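Notebook, bench 2, October
Chore: desk tidying, pens in the clear organizer

Started 9:20. Continuing the question from the Urel write-up: which small household jobs could we hand to a machine now, and which ones only look ready. Dishes and laundry are on the other pages. Today is the desk organizer with the dark pens, worked with the two hand-held grippers so we get demonstrations with the same fingers the arm will carry.

Target for the day is 200 demonstrations. The Gitard policy was trained on 500 from the old setup with the opaque cup, and I want to know how far a smaller set gets us with clear plastic. Clear walls are the whole difficulty. A pen seen through the divider is easy for a person to place and hard for the depth estimate, which wanders between the front wall and whatever is behind it.

Set the organizer well back on the white top and began with both grippers open.

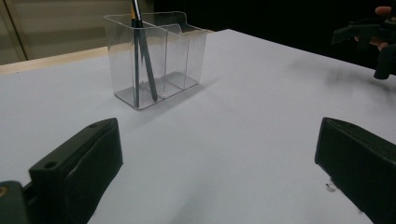
Myrto Kouris thinks I am asking the wrong thing. Her note, copied from the bench sheet: picking a pen out of a box was solved years ago if you let the box be bolted down. Put it on a real desk, bump it, and the box goes over before the pen comes out. I'd score a run as failed if the holder moves more than a finger's width, even if the pen ends up in the right place. At home you would call that a mess.

Fair point, and I have changed the scoring sheet. Moved holder = fail from now on. It makes the earlier Gitard numbers look better than they should, so I won't put the two side by side in the same table.

Notes on the job itself:

Approach height matters more than approach angle. Coming in low, the fingers meet the wall before they meet the pen.
A leaning pen is harder than an upright one. The top is easy to reach but the pen rolls along the rim when it is pinched.
Two hands help. One steadies the box, the other pulls. A single arm would need a heavier box or a rubber mat, and most people own neither.
Wide opening is good for reaching and bad inside the compartment. Hendricks fingers are narrower, worth trying.
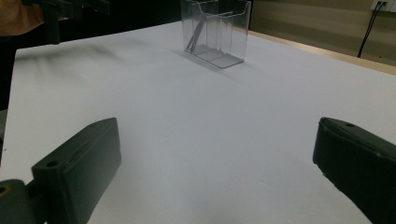 Total at the end of the session is 189 kept, 39 thrown out. Most of the thrown-out ones are my own fault: I closed too early, or lost tracking when I turned my wrist too far. A few were the box sliding under the new rule. Short of target by 11, will finish those tomorrow morning before the table is needed for the Delska parts trays.

Pace was slow at first and settled once I stopped trying to be careful. I take a pen out by hand without looking. With the grippers I look every time, and I expect the policy will be at least that slow.

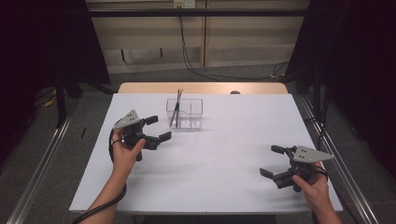
On the larger question, my answer for this chore is no, with conditions. On a plain surface, with the holder always in one place, I would trust a machine to put pens away overnight when it can take all the time it wants. On a desk with paper, mugs and a charger cable, I would not leave it alone yet. The shop-floor version is closer. The Delska trays have fixed pockets and the parts don't lean.

To do:
Finish the last 11
Borrow the Hendricks fingers, repeat a short set
Try a strip of tape on the front wall and see if the depth settles
Ask Myrto whether a tipped box that rights itself counts as moved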